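Search this site
Enter keywords

News > Members' projects > Workshop

Hand-held gripper from Herwood workshop goes out on loan

23/06/2019

A hand-held gripper built by two members of the Herwood shared workshop is now being lent out to other members, who take it home and use it on whatever they have in the house. Tyyne Hirvonen and Maarten De Bruijn started the build over the winter and finished the current version, which they call Kiltance, at the beginning of June.

The tool has two blue fingers with ribbed surfaces, carried on black plastic linkages that spread out in a V. The linkages turn on screws, and the fingers close on an object from both sides. A person holds the tool and does the moving. Hirvonen wants recordings of ordinary household handling that can later be used to teach the robot arm on her bench at home to pick things up.

Parts for the first version cost $129, paid for by the builders. Most of the plastic was printed at the workshop. De Bruijn said the first fingers were too stiff and crushed light cardboard, so he redrew them with a taper and printed them again. It took six tries before he was satisfied.

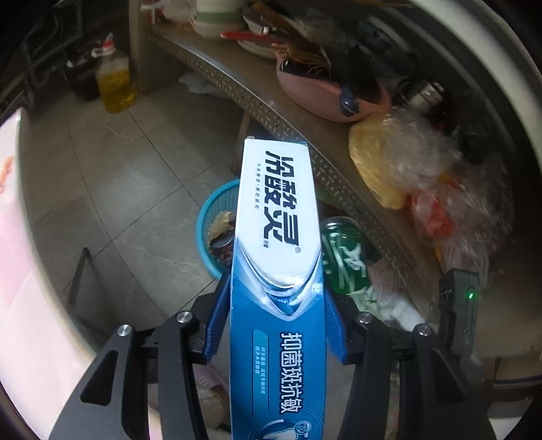

Boxes and cartons have been the main task so far. Borrowers are asked to grip an item near the middle, lift it, turn it and set it down again, in their own kitchens and storage rooms, without tidying up first. Hirvonen said the bench at the workshop was too clean to be of much use, and that an arm trained only there lost track of things as soon as the background changed.

The two have collected around 4,000 short recordings. Hedvig Midtbø, who looks after the electronics bench, is sorting them and throwing out the ones where the object slips before it leaves the floor or shelf.

A second gripper is being assembled. It will use the same linkage with longer slots, and the screws at the pivots will be replaced with a locking type, as the present ones work loose after a few hours. Fabian Strebel has offered to cut the new brackets.

Members who want to borrow the gripper can put their name on the sheet by the laser cutter. The loan period is nine days. Drawings and the parts list are in the Kiltance folder on the workshop computer.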